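Calex Two-Arm Service Robot
Kitchen demonstration at the Pudolside open house

Product line: Calex
Supplied by: Drutel
Visits: by appointment, afternoons
Demonstration task: drinks from the refrigerator

Every August we open the Pudolside workshop to customers who want to see the Calex robot before they decide on an order. The kitchen corner is the part most visitors ask for, so we have put it on this page together with the data they usually request.
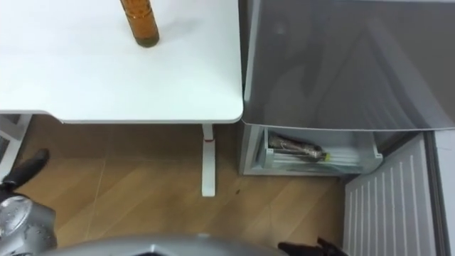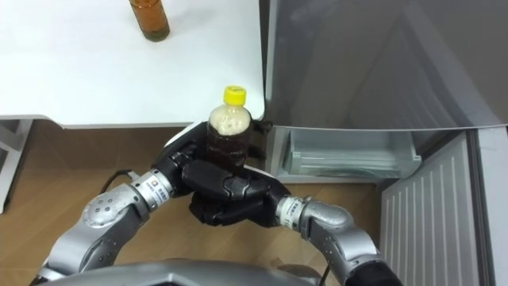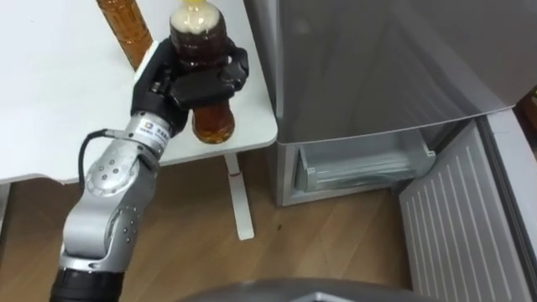

Calex at the refrigerator, Pudolside kitchen corner

The demonstration has one task and we keep it simple. The robot must take a bottle of cold tea out of the low drawer, bring it up with its hand and put it on the table. A person does this in a few seconds and does not think about it. For a robot the low drawer is a difficult place. The arm has to reach down and forward, the space is narrow, and a full bottle can roll when the fingers touch it. We chose this drawer on purpose, after visitors from care homes told us that their residents have the most trouble with low shelves and drawers.

During the visit the operator explains each stage and then lets the robot run. One full cycle takes 90 seconds at the demonstration speed. The speed can be set higher, but with guests in the room we do not change it. If the robot does not find a good grip, it opens the hand, goes back to the start position and tries again. Visitors see this also, and we think it is useful for them to see it.

What you can ask for during the visit

You can ask the operator to place the bottle in a different position in the drawer. You can ask for a run with one arm only, or with both arms. Please do not bring your own glass bottles. Plastic bottles with a screw cap are welcome, if they are closed well.

Groups are limited to 14 persons. There is a line on the floor of the visitor area and we ask you to stay behind it when the arms are moving. Children can come with an adult. The demonstration, with questions, is 61 minutes long in our timetable. Many groups ask why it is such a strange number: it is one hour of program and one minute for the safety film.

Hands

Calex is delivered with two hands with several fingers each. The hands are black as standard. The fingers close around the object and stop when the set force is reached, so the same program can be used for a bottle, a cup or a small box. The force is set in the control panel and can be saved separately for every object. The finger covers are a wearing part. Under the standard service plan we inspect them after 200 hours of operation and replace them when necessary.

Camera and control

The robot looks at the work from a camera in the head. Shiny doors and clear plastic are harder for it than painted surfaces, and a transparent drawer is one of the hardest things in a normal kitchen. If your room has strong sun from one side, please tell us before the installation. A curtain is often enough.

Programs are made by guiding the arms through the movement and then correcting the points on the screen. No programming language is necessary for this, but we recommend the two-day course.

Options

Mobile base or fixed stand
Second control panel
Eglītis tool set for light assembly work
Spare finger covers, set for both hands

The Eglītis tool set is not shown in the kitchen corner. If you are interested in it, please write this in your request, and we will prepare the second work place for your group.

Delivery and price

The price depends on the base and on the number of programs we prepare for you. After the visit you receive a written offer from Drutel. Installation is included, training is calculated separately. Used demonstration units are sometimes available, please ask.

To book a visit, send us the number of persons, your preferred month and a short text about the work you want the robot to do. Photos of your room are a big help for us, also photos from a phone.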